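# Ballot order in Trurnero

Ballot order is the sequence in which candidates' names get printed on a ballot, and in the town of Trurnero it has been argued over for longer than I've been voting there. I started this article as a few notes for my neighbors and it kept growing, so please forgive the rambling. I've tried to keep the facts straight and mark my own opinions as mine (there are a few!).

## Background

The basic worry is simple. Some voters who don't know much about a race will pick the first name they see. How many people do this is a matter of dispute, and it probably depends a lot on the race. For mayor, most folks have made up their minds before they walk in. For the water district board, well, I've stood in that booth myself with no idea who anybody was.

Places handle this in different ways. Some print names alphabetically, some put the incumbent or the bigger party on top, and some draw lots. Others rotate the names, so each candidate gets the top line on an equal share of the ballots.

## The alphabetical years

Trurnero used the plain alphabet for decades. It was cheap and easy to check, and the clerk's office liked it. The trouble was the town council race, where 7 seats were filled from one long list and voters could mark as many names as there were seats. In one June election the list ran to 32 candidates over two columns, and people whose names fell in the second column complained that they might as well have stayed home.

Aslak Aasen sat on the council through most of this period and was teased about it constantly. To his credit, he was one of the first members to say the system ought to go, and he said it in open session with his name at the top of the agenda — alphabetical, of course.
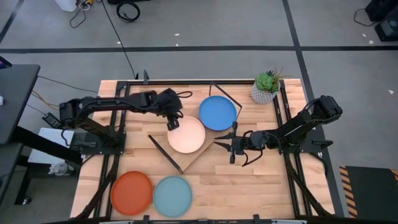

*Peach plate on a butcher-block tabletop, between two black robot arms.*

The alphabet also did something odd to the slates. Local groups picking candidates started leaning toward early letters when they had two equally good people to choose from. I can't prove that, but I sat in on two of those meetings and heard it said out loud both times.

## The Kvam petition

The change came out of the Kvam precinct, up on the north side. Maribel Taipe had run for council from there and lost by 62 votes, and she spent the next year gathering signatures for a rotation rule. I signed it at the farmers market and then got talked into carrying a clipboard myself, so I'm hardly neutral here.

Her petition asked for three things:

- names rotated by precinct, with the starting name moved down one place each time
- the rotation schedule posted before any ballots were printed
- a sample ballot for each precinct, mailed to every registered household

The council took the first two and dropped the mailing because of the postage. Sample ballots are now posted at the library instead, which I still think is a poor swap for people who can't get down there easily.

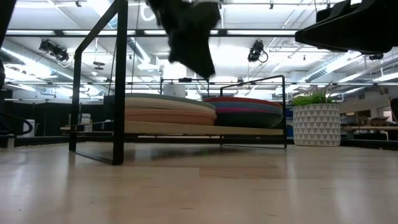
Opponents had fair points too, and I don't want to skip over them. Rotation means more versions of the ballot, and each version has to be proofread and matched to the right precinct. Trurnero has 8 precincts, so that's 8 layouts where there used to be one. A mistake in a single layout can hold up the whole count. There's also the confusion when someone from one precinct tells a friend in another to "vote for the third name down," and of course it's a different name over there.

## Neighboring towns

Clavbridge draws lots. The clerk pulls numbered slips out of a box in a public meeting, and whatever comes out is the order for the entire town. It's cheap and kind of fun to watch, but one candidate still gets the top line on every ballot. Fair before the draw, less so after it.

Flatevcombe still lists incumbents first. I've asked around and haven't found anyone who can tell me when that rule was adopted, only that it was already there when the charter was last retyped. If you have older minutes from Flatevcombe, I'd love to see them.

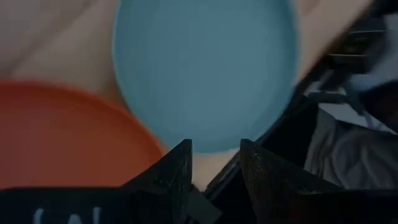

## Open questions

Absentee ballots are the messy part. The rule says they follow the voter's home precinct, but it says nothing about voters who move after requesting one. So far the clerk has gone by the address on the request.

The rule is also silent on write-in lines, which have stayed at the bottom in every layout, and on party labels, which council races in Trurnero don't carry anyway. Taipe has said she'd like the mailed sample ballots back on the agenda, and the draft I've read would limit them to council years.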